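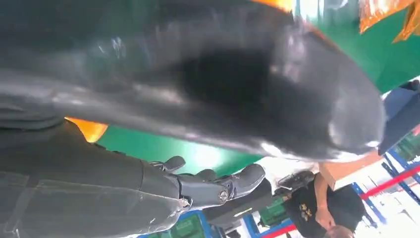 Tuesday, hand cell. Hanne Ojala blames the Lindudach calibration for the drift. I doubt it. One finger joint has a small round silver screw in it, and I want the torque on that checked before anyone touches software again. Setting is 56 on the Clolano driver — the 80 in the old sheet is for the base bolts. Glare off the green surface isn't helping the wrist view either. Tried 5 restarts. No change.
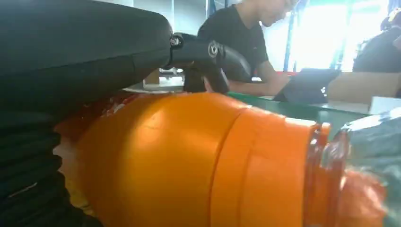
Still to do
Re-zero the wrist, then log 34 grasps.
Ask Juška for the real torque sheet.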